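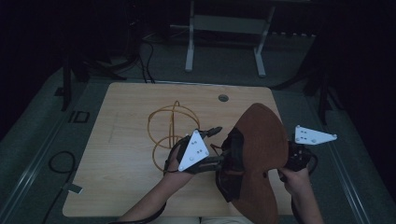
Subject: Re: [mukska-club] soft objects, pads, and are we even ready for Jikix?

Hi all,

Sorry for the slow answer, I had two lab reports and a cold. I'm replying to the whole list because three of you sent me more or less the same questions on the side, and I'd like to type this up once!

> Hey, quick one from the new-member corner. I came in Friday and did my
> first stint with the hand-held grippers and I have some questions.
> 1) Why are we spending so much table time on floppy stuff when the
> Jikix rules have a whole section on blocks? Blocks seem like easy points.
> 2) The rubbery pads on the fingers look pretty chewed up. Do we
> replace them before the regional or is that just how they are?
> 3) My left hand kept wandering off while I was paying attention to
> my right. Is there a trick?
> 4) How many recordings do we still owe? Somebody said 2000 and I
> nearly fell off my chair.

OK, going in order, more or less.

Blocks first. Yes, they're easy points, and every team at the regional is going to have them. We had them last year and so did the other teams, and we finished in the middle of the pile with a very nice block demo. The soft-and-bendy section is where people dropped out, us included. If you weren't here for that, our arm picked up one corner of a place mat, dragged it to the edge of the table and let it slide onto the floor while the judge was still writing our name down. So this spring we're putting the hours into the things that sag and roll and spring back. I know it's less fun to look at a robot that takes forever to tidy a bit of padding, but I really think that's our best shot.

It also changes how you have to move. With a block you can close the fingers any old way and it comes along. With a soft piece, where you pinch matters, and so does what the other hand is doing. One hand holds, one hand moves, and then they trade. If you pull with both at once you get a recording of a tug-of-war, and the Kusuma model will very happily learn tug-of-war. Ask me how I know (the January batch, may it rest in peace).

Now the pads.

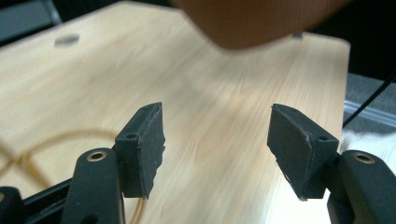 Yes, they're chewed up. The edges fray, little flecks come off, and if you look near the bottom tip of the right one you'll find a notch where a bit has broken away. I'm not worried about the fraying. The flat part in the middle does nearly all the gripping and it still bites fine on everything I've tried. The notch bugs me more. Thin wire likes to find a notch and sit in it, and then it looks like a great grip in the recording when really the wire is just hooked. The arm has fresh pads with no notch in them, so it can't copy that.

My vote is to swap both sides before we start the last big batch, so that everything in that batch comes from the same pads. There's a spare sheet in the Jundimitz cabinet, second shelf, under the zip ties. Please don't cut it freehand! There's a cardboard template taped to the inside of the door. If you do only one side because you got bored, write it in the log, and then go back and do the other side.

Your left hand wandering off: totally normal. It happened to me for weeks. What helped me was deciding out loud which hand is "parked" before I start. I say "left parked" like a weirdo and then I move the right. When I catch myself drifting I just stop, hold both still for a breath, and carry on. A pause in a recording is fine. A slow drift is worse than you'd think, and it's boring to clean up afterward. Also sit down. I see people standing and leaning over the table and then their elbows have nowhere to go.

And keep your sleeves and wrists off the white plates, please. The dots on them need to stay in view or the tracking gets confused and you've done the whole take for nothing. Same goes for the cable. Let it run down along your arm and give it some slack before you begin, otherwise you reach for the far side of the table and get yanked back halfway.
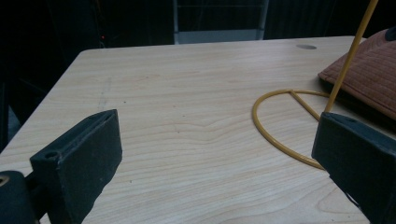
The wire pieces are their own little headache. Anything with a loop at the bottom and a long straight bit wants to swing when you take it from one side, so go low, close slowly, and wait until it's stopped rocking before you lift. If it slips, leave it where it landed and try again in the same take. We want those. A recording where you fumble and then recover is worth more to us than a perfect one, and I'd like a good share of them in the last batch. Don't fake the fumbles though, I can tell.

Things I'd like people to stick to, now that there are more of us on the table:

- Start with the fingers wide open, both hands.
- Leave the stuff wherever the last person left it, unless it's about to fall. Neat starting positions all look the same.
- Don't talk to the person recording. (I'm the worst one for this, I know.)
- Log it right away. "Did a bunch" is not a log entry.

On the numbers: your source is right, but it's less scary than it sounds. The target is 2000 usable takes for the soft section. We've got almost 900 that passed the check, which isn't bad for a group that meets twice a week and argues about snacks for a fair bit of it. The folder on the drive has 3658 files in it, so please don't go by that. It has all the block stuff from last fall in there too, plus whatever happened the day the trigger stuck.

If we can get extra table hours in April I think we make it. I asked whether we can stay until 9 on meeting nights and I'm waiting to hear. If anyone has keys to the side door and wants to be very popular, write to me off-list.

One open question from me: do we want the final batch under dim light or with everything switched on? The regional hall was pretty gloomy last year and I've been leaning toward dim for at least half. The counterargument is that the tracking is happier in bright light. If you've got an opinion, reply here and not in the hallway, I forget everything I'm told in the hallway.

See you at the table, and bring the good scissors back, whoever has them.

Your table lead (recordings)

Last updated: April

Comments

padcutter: Scissors are in my bag, sorry!! Bringing them Friday. Also +1 for swapping both pads at once, I did one side last term and the grip was visibly crooked.

firstyear_lurker: "left parked" works. I feel ridiculous but it works.

blocks4life: For the record, I still think we should run the block demo once a week so we don't forget how. Half dim, half bright gets my vote.

Contact the Mukska list admins | Copyright Mukska Robotics Club | Back to top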